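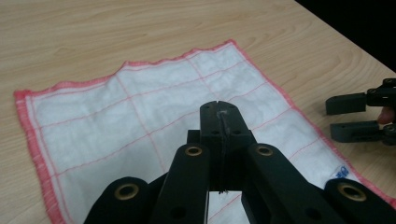
I lost most of a week to a fault in the hand-held grippers, and I'm writing it down while I still remember the order of things. If you run the same kind of setup and your folding data has gone strange, this might save you a few days.

Some background first. We record cloth handling by hand, two grippers at a time, one in each hand, and the recordings go to training. The job is called Narkar. The target for the towel part was 1000 usable recordings, and I had been feeling fairly comfortable about it. Then Girish Saxena ran the first training pass and told me the policy kept closing on air. It would come in at the hem, stop short, close, and lift nothing. Now and then it did the opposite and pushed the fingertips into the table hard enough to trip the arm's force limit. He had to hit the stop twice in one afternoon and after that he shut the test down, which was the right call.

My first guess was the camera calibration. I redid it for both grippers and nothing changed. My second guess was the clock offset between left and right, and I spent most of a day on that. The offset was fine. I should have looked at the finger width much sooner, but the width plots looked smooth and sensible, and I took smooth to mean correct.

Seema Dubey found it. She closed the left gripper all the way, held it shut, and read the logged width off the screen. It should have been zero, give or take very little. It wasn't. She opened it and closed it again and got a different number. The right one came back to the same value every time.

The cause was a bushing in one of the linkage arms. It had worked a little loose in its hole, so the arm could shift before the finger moved. You couldn't feel it in normal use. You could feel it if you held the fingers closed with one hand and wiggled the arm with the other, and once you knew, it was obvious. Our width number comes from the linkage side, so all that slack went straight into the log. The log said the fingers were shut while they were still open a bit, or the reverse, depending on which way the arm had been pushed last.

On a stiff object this hardly matters. On a towel edge it matters a lot. The whole approach depends on having one finger over the fabric and the other past it before closing, and a few millimeters is the difference between a grip and a miss.
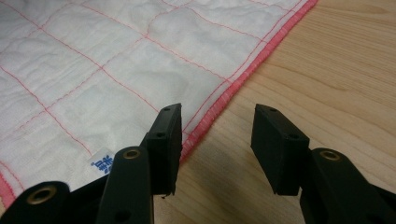 Fingers open at the hem, left one over the pink edge and right one over bare table.

We went back through the sessions with a script that compares the logged width with what the wrist camera shows. It flagged 225 recordings where the two disagreed by more than we could accept. I looked through those by hand. In 93 of them the error stayed constant from start to finish, so we could correct it and keep them. The rest are gone. I did think about keeping the mild ones and decided against it, mainly on account of the force limit trips. Bad width data on a real arm means something gets pushed into a table, or into a person leaning over the table.

The fix on the hardware side was dull. New arm, new bushing, a drop of retaining compound, leave it overnight. I did all the arms on both grippers, including the ones that seemed fine.

What we do now at the start of a session:

Close each gripper fully and note the width. Open and close it ten times and note it again. If the two numbers differ, the gripper goes in the drawer and doesn't come out until it's repaired.

Wiggle test on every arm with the fingers held closed.

Pick the fingertips clean. Towels shed, and a bit of lint in the seam is enough to shift the zero slightly.

Same three things at the end of the session - I added that later, after Seema pointed out that a part can come loose halfway through and a morning check won't tell you.

Girish has also lowered the force limit on the test arm and won't run a new policy on cloth until it has done a dry run with a foam sheet under it. It slows him down and he doesn't seem to mind.

Re-recording started again yesterday. I still owe him the full 1000, and the quilted cloth is slower going than the thin ones because the edge is thick and wants to roll. I'll post the width comparison script when I've taken our folder paths out of it.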